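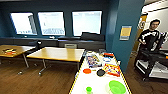
Datolitz arm kit, built at the Wanddale shared workshop
Reviewed September 13, 2026

I had wanted one of these arm kits for ages, and when the price came down to $1,567 I ran out of excuses (and, for a month or so, spending money). I put mine together at our shared workshop over five evenings, with plenty of tea and a fair bit of chatting along the way, so please don't take my pace as typical!

The box comes well packed, with the fasteners bagged by step. The manual is friendly and the drawings are big enough to read without squinting, although step 2 sends you to a page that belongs to the smaller Noiphan kit. I lost most of an evening to that before I found the corrected sheet on their site.

Once you're past it, the build is a pleasure. The molded parts line up nicely, the screws bite without a fight, and I only had to back one joint out and start again — my own fault for tightening it before the ring was seated.
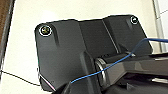

Dark gray housing at the joint, with the blue cable crossing over the metal ring.

Cable routing is where I'd mark it down. The instructions tell you to leave some slack and then say very little about how much, and I must have redone mine more times than I'd like to admit. A couple of extra clips in the bag would be a kindness. I ended up buying a pack from Trusard, and they fit just fine.

Setup software was easier than I feared. It found every motor the first time, and the calibration screen walks you through slowly, in plain words, which suits a person like me who learned all this from library books and stubbornness.

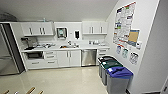 Can one person build it alone?
Most of it, sure, but get a second pair of hands for the shoulder section, where you have to hold the weight of the arm level while the long bolts go in.

I'm told a revised manual is due in October. Four stars from me, and I'd happily go to five if they fix that page and throw in the clips.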